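Progress report to Mogensen, second period
Project Plorkalis: working rules for hand-held grippers in the home
Prepared by Brynhildur Brøndum, 12/20/18

In this period we finished the draft rules for recording clothes folding. We have now 349 accepted recordings of the 3,000 agreed. Rule 2 asks that a shirt lies flat and face up before the first fold.
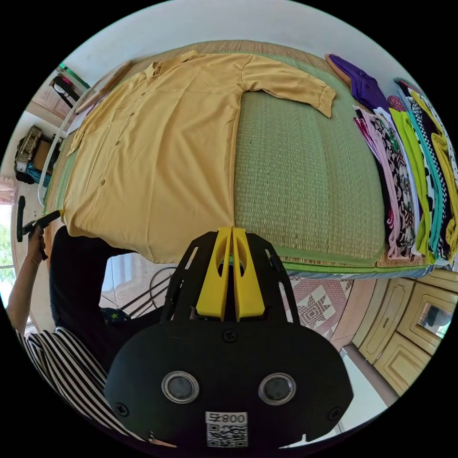 The reviewers at Vemow sent 55 comments in November. Most were on wording and are closed. Five are still open, and all of them concern when a second person may touch the garment. Our proposal is to allow it, but the operator must say it in the session note.

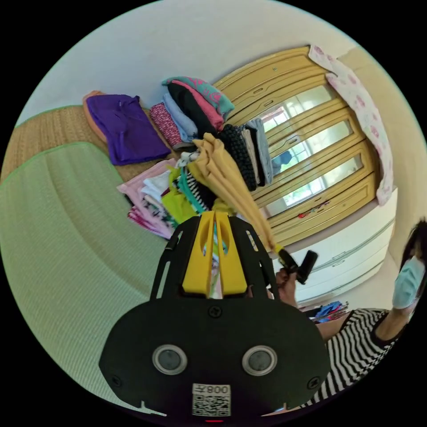 Photo: Plorkalis project, Plellmont

We ask for your decision on this point before we print the rules. The budget is as planned.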